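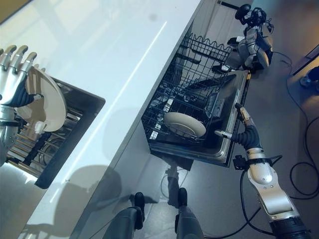 Visit report: Humatero open day, Merkberg

Visit on 2021-07-29. Report by Regula Zaugg, with Reece Dawber.

Purpose

We are replacing the end effectors on our two handling cells next year and have to decide between articulated fingers and a flexible-wrist gripper. Humatero had both running at its Merkberg site on a household task, loading plates into a dishwasher. Plates are not our product, but a smooth round part with a thin rim is close enough to our covers to be worth the journey. Svenja Ammann had sent us the station programme in May, so we went straight to the kitchen and left the welding hall for the afternoon.

The station

The kitchen consists of a white countertop with a wire rack set into it and an open dishwasher alongside with the lower basket pulled out. The left hand handles the plate on the counter side. The right arm works over the machine. Both arms are commanded by an operator for the demonstrations. Humatero is developing an automatic mode but did not show it to visitors.

The operator told us that reach is less of a problem than clearance. With the door folded down and the basket out, the right arm has to come in over the door, and the elbow needs room on the floor side. The cables run outside the arms and trail on the floor. We would not accept this in our cells. According to Irén Sárközi, a version with the cables routed internally is on order from Bachmann, with delivery quoted at 17 weeks.

Finger hand

The fingers have rigid metal segments with dark rubbery pads at the knuckles. In the grip we looked at most closely, several fingers come over the far edge of the plate and one fingertip presses on the underside near the centre. The contact under the plate is metal. I asked whether a softer tip was available. It is, as a spare part, but it wears and has to be changed every 32 hours of operation.

The advantage of this grip is that the rim is held from above while the flat of the plate is supported, so the plate can be tilted without being squeezed harder. The disadvantage is thickness. Fingers on both faces need a gap in the rack on both faces, and the tines do not leave much. The operator has to release early and let the plate settle, or go in at the end of a row.

Wrist camera

Each hand can carry a small camera. We were allowed to watch the feed on a monitor beside the station. With a plate in the grip the plate covers a large part of the picture, and the rack is seen past the rim. For picking up, the view is good. For placing, it is limited to whatever lies beyond the edge of the part.
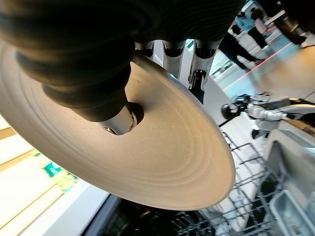 Leonie Tanner thought the wrist camera should be judged together with the head camera and never alone, and that a second wrist camera on the opposite side of the hand would cost less than a better controller. Reece disagreed. Two more video streams per robot would have to go through the same Clunder controller, and the latency was already noticeable on the monitor. We left the question open.

Head camera

The head camera shows both arms, the counter and the basket together. Depth is harder to read from up there, particularly over the glossy counter, where the reflection of the light runs across the working area. We have the same trouble with our polished tables and were told that matt film solves most of it. We intend to try that at home before anything else.

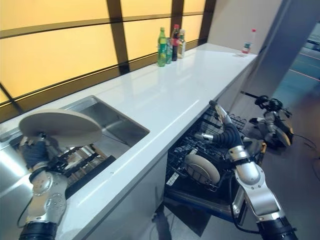 Kitchen station from the head camera. Plate in the left hand, right arm in the dishwasher.

Flexible-wrist gripper

The right arm carries a black corrugated section behind slender fingers. Its merit is that a small error in the approach angle is taken up by the wrist. Its drawback is that the controller does not know exactly where the fingertips are once the wrist has bent. For baskets with wire tines we consider the first point more important. For our press fixtures it is the other way round.

Data and prices

Humatero's log for the station stood at 3254 plate placements. The failure rate was not given to us, and we asked for it in writing. The price list distributed at the desk covers arms and controllers only; hands are quoted on request, with a minimum order of 6.

Follow-up

Reece to request the failure figures, split by hand type. Svenja Ammann to ask Bachmann for a drawing of the internal cable routing. I will send two of our covers to Merkberg for a grip test with the metal fingertip and with the soft one. Matt film to be ordered in the narrow width.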